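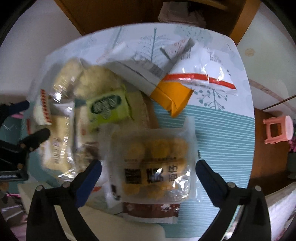 Home data collection: what are your house rules for food items?

DefneT
Posted July 2, 2024
Hi all, hope everyone is keeping well. I look after the written practice notes for the people who do our hand-held gripper sessions in their own homes, and I'm up to the section on packaged food. What we have so far is fairly plain. Sealed packs only, nothing past its date, wipe the finger pads before you start and again when you swap from food to anything else. Then there's the bit I keep rewriting, the pile. Do you ask people to tidy the table first, or leave the snacks heaped up the way a family would leave them? I'd love to hear what has worked for the rest of you (and what hasn't!).
Defne Türkmen

ukwood_lee
Leave the heap, please! We had a tidy-table rule until April and every session came back looking like a shop shelf. Crinkly film lying over other crinkly film is the hard part of the job, and it's what people have at home. The only thing I'd add is to keep the pile back from the edge so packs don't end up on the floor.

Quiroga_L
I'm going to disagree a little, with affection. A heap is fine for picking, but if your task says "move the green packet" and it's under three others, the person starts digging with both grippers and you get a muddle. Our note says the target pack has to have one side clear, enough for both fingers to close on it. We also ask for a slow approach on soft film, then a short pause before lifting. I've binned nearly 70 clips for rushing that part.
Leandro

ukwood_lee
Fair enough on the clear side, though I'd make it a "should". Once it's a "must", people fuss with the pile between every take and the session drags on until supper.

hollisport_bev
Does anybody have a rule about what's around the table? Ours says stools, plants and anything else you could back into get moved 2 metres off before you begin. You're watching your hands the whole time and you do forget your feet. I learned that one on my shin.

DefneT
Oh Bev, ouch. We've only got "clear walking space", and I don't suppose anybody reads that and goes and moves a stool. I'll borrow your wording if you don't mind. Leandro, do you retire packs after a while?

Quiroga_L
Yes, after 3 sessions, or straight away if a seam opens. Whoever's hosting can eat what's inside if the seal is good. The Vendano crew bin theirs, which seems a terrible waste of biscuits to me.

hollisport_bev
Borrow away! And I'm with Vendano on that one, sorry. I wouldn't eat something that had been squeezed all afternoon.

DefneT
Right, I'll put "should" for the clear side and leave the eating question to the host. Draft goes up in the files area tonight, so have a go at it when you've got a minute.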